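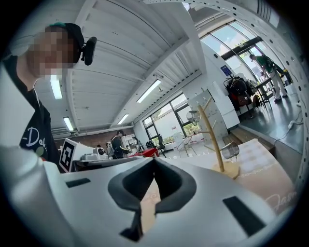 Chapter 6
Posture, Reach and Rest

Key terms: static load, neutral posture, reach zone, micro-break, job rotation

In June, the packing department at Koltness, a maker of garden fittings, moved its parts bins to a new set of shelves. The shelves saved floor space. Within a few weeks the shift leader, Luana Xavier, had a list of complaints on her desk, most of them about the neck and the right shoulder. The parts were the same and so was the pace of work. The bins now stood farther from the packers, who had to stretch for nearly every item.

Xavier asked for the bins on the top row to be brought down and forward. Nothing else was altered. The complaints fell off slowly, and two packers went on having trouble for the rest of the summer.

Cases like this are common in light work. People expect injuries from heavy lifting and plan for them. They are less ready for the strain that comes from small loads, handled many times with the arm held away from the body. A packer who makes 200 reaches in an hour and works a ten-hour shift makes 2,000 reaches before going home.

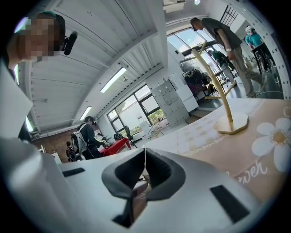 6.1 Static and Dynamic Work

Muscles work in two ways. In dynamic work they tighten and relax in turn, as the leg muscles do in walking. Each time a muscle relaxes, fresh blood flows through it, bringing oxygen and carrying off waste. In static work the muscle stays tight. Holding an arm out, bending the neck forward and gripping a handle are all static work. Blood flow is reduced, and the muscle tires even though nothing seems to be moving.

Most jobs mix the two. A hairdresser moves the fingers and wrists constantly while the shoulders hold the arms up. The fingers are doing dynamic work and the shoulders static work, and the shoulders usually hurt first.

The load on a joint also depends on distance. A light tool held close to the chest puts little demand on the shoulder. The same tool held at arm's length puts far more, and the weight of the arm itself has to be added.

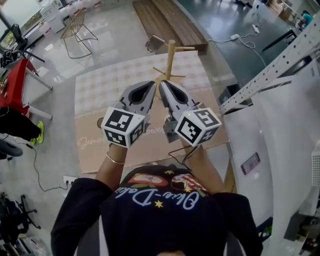
6.2 Neutral Posture

A joint is in neutral posture when the muscles around it are close to their resting length. For the neck, this means the head is balanced over the shoulders. For the arm, the elbow hangs near the side and the wrist is straight. No one can stay neutral all day, and a person who tried would become stiff. The aim is to return to it often.

Anything worn on the body counts as part of the load. Hard hats, headlamps and heavy gloves all add weight, and weight on the head matters more when the neck is bent.

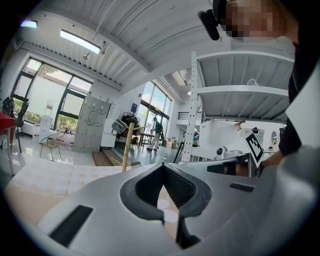

Figure 6.1 A person leaning over, one hand reaching out. A device is strapped near the side of the head.

Before You Read On

Choose a task you do standing up, such as washing dishes or ironing. Do it for 3 minutes and write down which parts of your body move and which stay still. Keep your notes. You will need them for the reach zone exercise in Section 6.4.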